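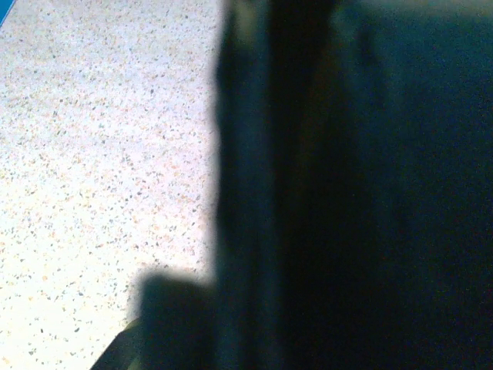 Manikandan Shenoy wrote that he had inherited three albums of silver coins in soft plastic pages, that some had a green film around the rims, and that one dealer had told him to leave them alone while another had told him to dip them. He wanted to know which dealer was right.

Neither one, in most cases. Green film on coins kept in soft plastic is usually PVC residue. It comes from the plasticizer in flexible vinyl flips and album pages, and it is acidic enough to eat into the metal if it stays there. A silver dip is the wrong product because it takes off a layer of the silver along with the toning. Pure acetone will dissolve the residue and leave the metal and the natural toning as they were.

Is it PVC?

Look at the coin under a desk lamp and tilt it slowly. PVC residue in its early stage is a hazy, slightly oily or milky film that moves across the luster in streaks. Later it turns light green, mostly in the protected areas: between letters, inside the denticles, along the edge of the portrait. It is soft. A wooden toothpick touched very lightly to a spot near the rim will usually pick up a little of it. Do this only on a common coin.

Verdigris on copper and bronze is different. It is hard and crusty, a darker or bluer green, and acetone does nothing for it. Toning is different again. It is part of the surface, follows the design smoothly, and has no sticky feel.

If the residue has been there for many years there may be etching under it. Acetone will remove the film but the dull patch underneath will remain.

What you need

Pure acetone. Buy it from a hardware store in a metal can or from a lab supplier. Nail polish remover is not a substitute, even the kind labeled acetone, as it often has water, scent, dye or conditioner in it. A 1,000 ml can is plenty for a small collection.

Three small glass dishes with lids or saucers to cover them. Plain glass jam jars work. Do not use plastic cups. Polystyrene will melt, and other plastics can leave something on the coin that was not there before.

Plastic-free tongs, or tweezers with bare stainless tips. The rubber-coated tips sold for coins are fine for dry handling but the coating can soften in acetone. Wooden tongs also do the job.

Butyl gloves if you have them. Thin nitrile gloves give only a short time against acetone, so change them as soon as they get wet.

New holders, bought beforehand. More on these below.

Safety

Acetone catches fire very easily and the vapor travels along the floor. Work outdoors or by an open window, with no pilot light, heater, candle or cigarette anywhere near. Wear eye protection. Keep the can closed between pours. Keep children and pets out of the room until everything is put away. It will also strip varnish from a table, so put down an old baking sheet.

Do not heat the acetone to speed things up.

The method

1. Take the coins out of their pages one at a time. If a coin is stuck, slit the page along the seam and peel the plastic away from the coin. Don't push the coin out with a thumb, as the sliding plastic can leave hairlines.

2. Write down what each coin is and which pocket it came from. Acetone takes ink off paper inserts, so keep the old inserts well away.

3. Pour the first dish deep enough to cover one coin fully. Do the same with the second and third.

4. Lower the first coin into dish one, holding it by the edge. One coin per dish. Coins that touch will scratch each other, and a scratch on a high point is permanent.

5. Cover the dish and wait. Five minutes is enough for a light haze. For green spots leave it longer, and turn the coin over halfway through so the lower side gets fresh liquid. I have left stubborn pieces for 90 minutes with no harm to the silver. Top up the dish if the level drops.

6. Move the coin to dish two for a minute and swirl the dish gently. Then move it to dish three for the final rinse. The first dish does the dissolving, and the other two stop a thin layer of dissolved residue from drying back onto the surface.

7. Lift the coin out by the edge and hold it in the air. The acetone will be gone in a few seconds. Do not wipe, dab or rub. If you see a faint ring where the last drop dried, the third dish is dirty. Replace it and rinse again.

8. Look at the coin under the lamp. If there is still green, go back to step 4 with fresh acetone. Two rounds are common. After three rounds with no change, what you are seeing is either verdigris or etching, and more acetone will not help.

Start with the least valuable coin you have. My own first batch was 36 common-date silver pieces from a Plomia album, and I did the worst-looking one first to get a feel for it. I changed the first dish after every six coins or whenever the liquid looked cloudy.

Copper and bronze

Opinions differ on copper. Plenty of collectors use acetone on it with no trouble, and others have seen the color shift to an odd pink or purple afterward. If the coin is red or red-brown and worth real money, leave it and ask someone with experience. For circulated brown copper I keep the soak short and rinse the same way.

Coins to leave alone

Anything with lacquer. Many older collectors lacquered their coins, and acetone will take it off. Sometimes that helps, but it can also show you a surface that was lacquered for a reason.

Anything with paint or enamel, including colorized modern issues. The color will come off.

Anything already sealed in a grading service holder. Do not crack it out for this. Contact the service and ask about their conservation work.

Anything you could not bear to see in worse condition. Oona Ikonen's advice to me on this was to price the coin as it stands, residue and all, and hand it to a professional if the number makes me nervous. I follow it. My own line is 600 dollars.

Rehousing

Cleaning is wasted if the coins go back into vinyl. Throw the old pages out, including the ones that look clear. Soft, flexible flips with a shower-curtain smell are nearly always PVC. Safe choices are Mylar flips (stiff, a little brittle, and they crack if folded too often), cardboard two-by-twos with Mylar windows, and hard acrylic capsules. Look for the words "archival" and "no PVC" together on the package. "Archival" alone does not mean much.

Mylar flips can scratch a coin if it slides around inside. For proofs and high-grade pieces use a capsule of the right diameter. I use Nustell capsules for crown-size coins and plain cardboard holders for everything else. If you staple cardboard holders, flatten the staples with pliers so they do not mark the next one in the box.

If you want to test an old flip before throwing it out, there is the copper wire test. Heat a piece of bare copper wire in a flame, touch it to the plastic, and put it back in the flame. A green flame points to chlorine, and so to PVC. Do this outdoors, hold the wire with pliers, and stay out of the fumes. Do it on a different day from the acetone.

Getting rid of used acetone

Do not pour it down the drain. Put it in a metal or glass container with a tight lid, label it, and take it to your town's household hazardous waste drop-off. Small amounts left in a dish can evaporate outdoors, away from anything that could light them.

Checking afterward

Look at every cleaned coin again after a month and once more after six. I did mine in August. One piece had a little haze along the rim that I had missed, and a second rinse took care of it. Store the box somewhere dry with a steady temperature, and put in a packet of silica gel. Attics and basements are both poor choices.

Keep a note with the coin saying that it was rinsed in acetone and when. A buyer may ask. Most dealers I have dealt with do not count an acetone rinse as cleaning in the bad sense, but they do like to be told.

Related

How to weigh and measure a coin for attribution
Telling cast copies from struck coins
Reading edge lettering without a loupe
Cardboard holders: choosing the right window size
What to do with a damp coin cabinet

Contact | Copyright Drikham Coin Notes | Back to top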